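Property Checks > Move-Out & Turnover

Search this site Search Go

Turnover checklist, Unit 721 — with comments
Posted in January by Georgiou Lettings desk

Walked it at 10 in the morning, heat on, power on. Sikisstead building, second floor. OK = fine, FIX = before the next tenant, WATCH = look again next visit.

Entry and hall
Door closer — FIX. Slams. Two turns on the valve should do it.
Deadbolt — OK.
Smoke alarm — OK, tested, loud. Date on the back still good.
Peephole — painted over again. FIX.
Hall light — flickers when the bathroom fan is on. WATCH, tell the electrician anyway.

Bathroom
GFCI outlet — trips and resets, OK.
Caulk at tub — FIX, black along the back edge. Cut it out, don't go over the top like last time.
Water heater — set too high. Turned down, recheck at the tap tomorow.
Toilet — rocks a little. Shim and re-caulk.
Grab bar — OK, pulled hard on it.

Kitchen
Range — all burners light. Anti-tip bracket missing!! FIX first.
Hood filter — greasy, swap it.
Extinguisher — Navby, gauge in the green, tag expired. FIX.
Under the sink — shutoffs turn, no drips on the paper towel after ten minutes. OK.
Outlets near water — one cover plate cracked, left of the range. FIX.

Island notes: corners are square, so stick-on guards if the next family has small kids. Reseal the top once the unit is clear. Floor planks next, walk them in socks and feel for lifted edges.

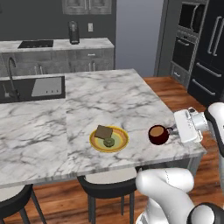
Bedrooms
Windows — both open, both lock. Limiter on the big one is loose, FIX.
CO alarm — none outside the back bedroom. FIX, Trarmont model same as the other units.
Closet rod — sagging, WATCH.
Outlet behind the bed wall — dead. Breaker is on so it's the outlet or teh wire.

Balcony
Railing — OK, no wobble. Gap at the bottom measured 100 mm, write it down for the file.
Drain — leaves. Cleared.

Paperwork
Keys — mailbox key still out.
Repair cap is 2000 for this unit, call before going over. Bracket, CO alarm and extinguisher come out of it first.
Recheck before keys go out.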